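Learning to like a quiet kitchen

When I moved to Bututton I brought two suitcases and the habit of drinking tea eleven times a day. The suitcases are now under the bed. The habit I am trying to make smaller, and this post is about how it goes.

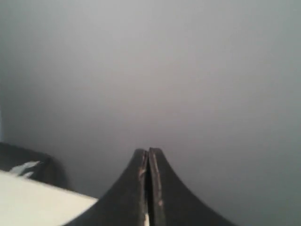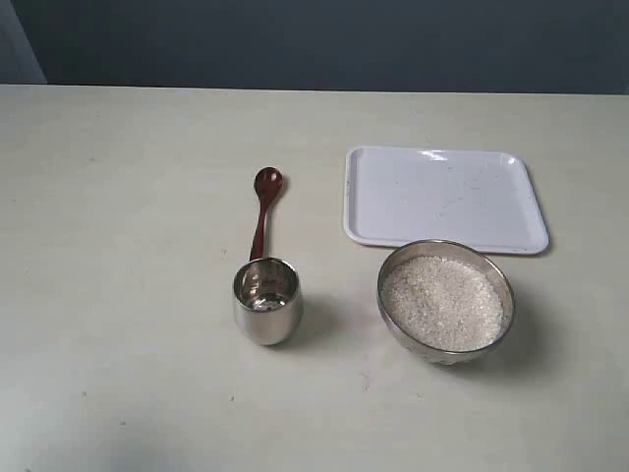
The steel cup is in the second one, left of centre.

I grew up in Stavari, where tea is not a drink so much as a reason to sit. My grandmother put the kettle on before she said good morning. You could not refuse the first glass, and if you refused the second she asked if you were ill. So I never counted, and I never learned to make only one cup. In my first winter here I made a full pot each time and drank all of it alone, standing, looking at the rain. Then I could not sleep until three.

The doctor was kind and said I should try to stop after lunch. It sounds easy. The difficulty is that at four o'clock my hands want something to do. I tried hot water with lemon, which my hands accepted but I did not. I tried a herbal mixture from the Güler shop near the station, 100 grams in a paper bag, and it tasted of a hay field, but a nice one. I have bought it again since.

What helped me most was to change the size of the cup. At home we used small glasses, and here I had bought a very large mug on my first day, because it was cheap and I was cold. When I went back to something small, I drank less without feeling that somebody had taken a thing away from me. I still fill it too often in the morning. Before noon I allow myself this.

The second change was the bus. Number 93 goes to Grusville every half hour and the walk from the last stop down to the river takes me nine minutes. If I leave the flat at half past three, I am outside when the wish for tea comes, and on the path there is no kettle. In July it was lovely. I saw a heron two times, or perhaps two herons. Now it is darker and I go with a hat, and some days I only go to the bus stop and come back again.

My sleep is better, I must say. I am usually asleep before midnight, and I do not wake up with my heart running. My sister does not believe any of it. She says that a person from our family who drinks herbs in the afternoon has been exchanged for another person, and she asks on the phone for proof.

I would like to know how other people do it, especially those who came from a tea country to a different kind of tea country. Do you keep the old hours or take the new ones? The milk question I leave for another post. I am not ready to write about the milk.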